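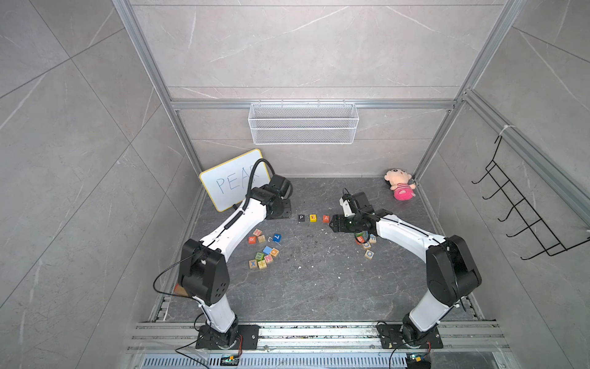
**Spelling Corner – minutes, July 1, 2025**

Skosdale, back room. Started late on account of the kettle.

Present: Riku Sakai (chair), Sem Van den Broek (minutes), two from the Tosh office, one of whom had the wrong meeting but stayed.

Apologies: Gindau, by text, no reason offered.

**1. Last minutes**

Accepted, with one change. Riku did not "storm out" over the word QUINCE. Riku went to get a sandwich. The minutes have been corrected, and the sandwich is now on record.

**2. The word list**

There are 14 words on the fruit list. We had agreed to stick to four letters or fewer until September, and several of the words were plainly added by someone who was not listening. BANANA comes off. So does APRICOT, over mild protest from Tosh.

PEAR stays. It's on the whiteboard already in blue marker and everyone can spell it, including, after a short pause, the whole of this meeting.

Sem asked whether PEAR, PAIR and PARE should be taught together. Riku said that was a fine way to lose everybody by lunchtime. Parked.

Agreed: write the word of the day in capitals, to match the way it's written on the list. Cursive was tried in the spring and will not be discussed again.

**3. Letter blocks**

Long item. The black block with the white P was praised as easy to read from a distance. Tosh would like all future letters ordered in that style. Riku would like to see a price first.

Jasura has quoted for a second full alphabet plus extra vowels. Sem pointed out that the vowels are always what goes missing, and that we have never once been short of a Z. The quote covers two spare sets of vowels, and the chair called this "a start."

Lining the blocks up neatly from left to right, starting with the first letter, is confirmed as the house method. Tosh asked if people could begin with the last letter and work backward. They can do that at Tosh.

**4. The floor**

The dark grey floor panel shows every speck. It has white flecks of its own, which has let a good many people claim that the crumbs in the middle are part of the pattern. They are not all part of the pattern.

There is also a small scrap of brown cardboard. Nobody present would own up to it. Sem will bring a hand brush and use it once, as a demonstration.

A lighter panel was suggested. Riku likes the dark one with the grey tile walls and says it looks "like a good hotel bathroom." This was meant as a compliment.

**5. Storage**

Proposed by Tosh: blocks live in the white wire basket on the crossbar when not in use. Sem worried about small blocks dropping through the mesh. To be tested with a real block before anyone votes.

The black hook rack on the right wall has five hooks and no agreed purpose. Suggestions were a cloth for the whiteboard, the hand brush (see item 4), and Gindau's coat, so we'd at least know when Gindau was in. The cloth and the brush were carried.

**6. The doll**

Tosh asked if the doll in the pink outfit might be moved out of the back corner as a distraction. Riku said it was the best-behaved member of the group and had attended more sessions than Tosh. The doll stays. It still has no name – ideas to Sem, in writing, and not QUINCE.

**7. Money**

$3,684 left for the year. The Jasura order comes out of that, along with blue markers.

**8. Any other business**

The yellow frame on the whiteboard was admired. Someone asked whether the board should hang on the wall instead of leaning against it. Leaning costs nothing. Left as is.

**Actions**

- Sem: hand brush, mesh test, doll names
- Riku: revised fruit list, reply to Jasura
- Tosh: return the two markers borrowed in the spring
- Gindau: turn up

Next meeting in September, same room.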